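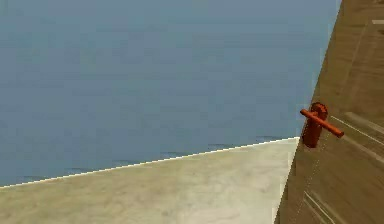
How long does it take to feel at home in a new town?

For me it took two winters. I moved to Plovley in May, with two suitcases and English I had learned mostly from books. The town has 3,918 people and I knew none of them.

The first person who spoke to me was Shirley Sedgwick, at the bus stop. She asked how I was doing, and I told her the full truth, for maybe ten minutes – I did not know yet that "fine" is enough. She missed her bus. We still laugh about it.

In the second winter I was sick for three days, and Beverley Marsden from the library called to ask where I was. I had a book overdue, but she did not mention it. After I hung up I wrote to my sister that I live here now.

Next time I will write about the bakery in Rallis, which deserves its own post.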